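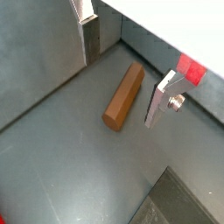

4.2 Recording grasp attempts

A full set is 800 attempts. Plula will start training on fewer, and you will be able to tell.

1. Put one block on the floor of the bin, clear of the walls. Lay it at a slant now and then. Blocks lined up like cutlery teach the arm to clear a table.
2. Open the fingers fully and press Record.
3. Bring the gripper down until the block lies between the fingers, then pause before closing.
4. Close, lift, hold and press Stop.
5. Mark the attempt Held or Dropped. Pride is not a category.
6. Turn the block and go again.

Note: Keep the drops. Mairéad Sheehan once tidied hers away, and her arm went on to grip thin air with great confidence.

Note: After every 80 attempts, wipe the wrist camera and save the batch.

Caution: Keep your hands out of the bin while Record is lit. The arm can't tell a thumb from a block and has no strong views on the matter.

If the counter sticks, see 4.5 before ringing Fionnuala Lenihan.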